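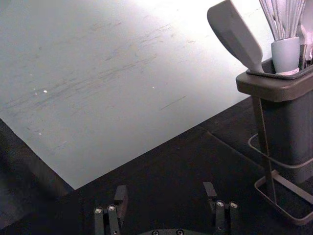 Wumham Bus Users' Group

Minutes of the September meeting, held upstairs at the library, 7.15 pm

In the chair: Li-hua Chang
Present: 11 members, plus the area manager from Flisunen Coaches for items 3 to 5

1. Minutes of the last meeting
Agreed, with one correction. The stop referred to under item 4 should read Tillman Road (north side). The shelter on the south side is in good order.

2. Matters arising
The letter to the county about the dropped kerb outside the surgery has been sent. A reply came by email saying it had been passed to highways. The chair will chase it again before the next meeting.
The missing timetable case at Mill Lane has been replaced. It has the old timetable in it.

3. Route 66
The area manager went through the changes proposed for the winter timetable. The 7.40 from Wumham would leave at 7.32 in order to meet the train. The two mid-morning journeys would be kept. The last bus back on a Friday would run later, leaving town at 10.50 pm instead of 9.45 pm.
Members were in favour of the later Friday bus. Several were unhappy with 7.32. The college students on Tillman Road don't start until 9.00 and would have a long wait at the other end. It was also said that the train connection was the thing most often asked for when the group last gathered comments, and that it could not be had both ways.
The area manager said 7.35 might be possible if the loop through the industrial estate were dropped on that journey only. He will check with the depot how many people get on there. The group asked for an answer before the timetable goes to print.

4. Late running
Complaints continue about the 4.10 pm from town. The roadworks at the bridge account for part of it, but it was late before they began. Flisunen will look at moving the driver changeover to the terminus.
One member asked that drivers wait for people who are plainly walking towards the stop. Noted.

5. Tickets and the Vumo app
Tickets bought on Vumo can now be used on all Flisunen services — including the market day bus, which was left out at first. The weekly ticket runs for seven days from first use and does not have to start on a Monday.
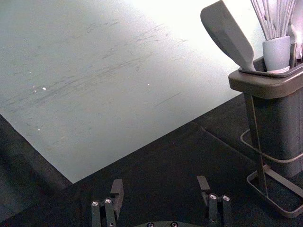

Can a return ticket still be bought from the driver with cash?
Cash returns are still sold on every journey, and the area manager said there are no plans to stop them. Drivers may not be able to change a twenty pound note first thing in the morning.

The area manager left at this point and was thanked for coming.

6. Shelter at Church End
The parish council has agreed to pay for a new bench if the group gets the prices. Li-hua Chang has 3 prices so far and will send them round. Members preferred a bench with arms — it is easier to get up from.

7. Any other business
The printed leaflets have run out at the post office. More to be taken there this week.
It was asked whether dogs go free. They do, at the driver's discretion.

The meeting closed at 8.50 pm.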